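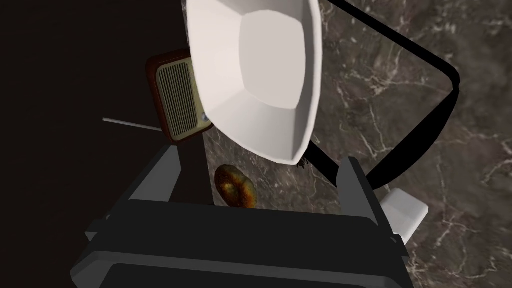 Lutport, July

Section 8. Working Alongside the Skisanholm Counter Cell

This section is for prep staff and shift leads. It covers set-up, object clearance and the change in duties once the cell takes over clearing and sorting on the counter. Complete the simulated run before the cell is released for live work. Maite Cuesta holds the release form.

8.1 Before the run

1. Load the counter layout from the Dunitz library.
2. Confirm that both grippers are open and empty.
3. Set the cycle limit to 3,000.

Caution: Do not edit the layout while a run is active. The cell keeps the positions it read at start.
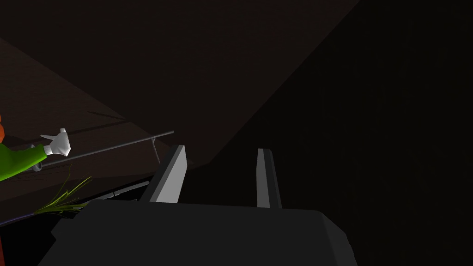

Who is responsible for the counter while the cell is running?
The shift lead. The prep worker on station may pause the cell at any time and does not need permission to do so.

8.2 During the run

4. Start the run from the lead's terminal.
5. Watch the first 16 cycles without leaving the terminal.
6. Log any knife on the counter under code 39. Knives stay a manual task – the cell must not be assigned to them. 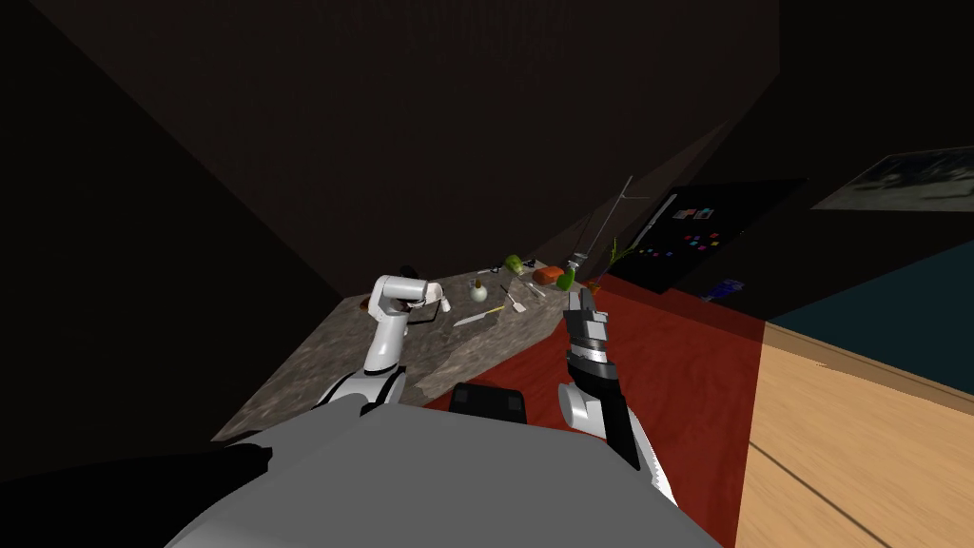

7. End the run and save the log under the name of the lead on duty.

Note: Staff who used to clear the counter by hand are now assigned to checking and restocking. Elie Chamoun schedules the changeover. Breaks are no longer tied to the clearing round.

8.3 Review
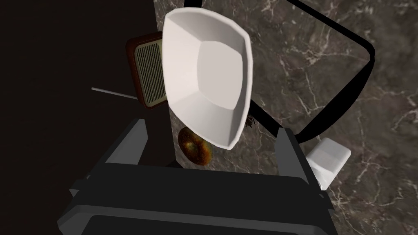 Log review is a paid duty and takes place inside the shift. The reviewer goes through the saved views and marks each item as food, ware or other. Large ware needs the most attention: a white bowl this close to the gripper hides much of the radio behind it, and the bagel sits partly under its lower edge. Mark partly hidden items as present. Send disputed entries to Demetrio Zabala before the next run.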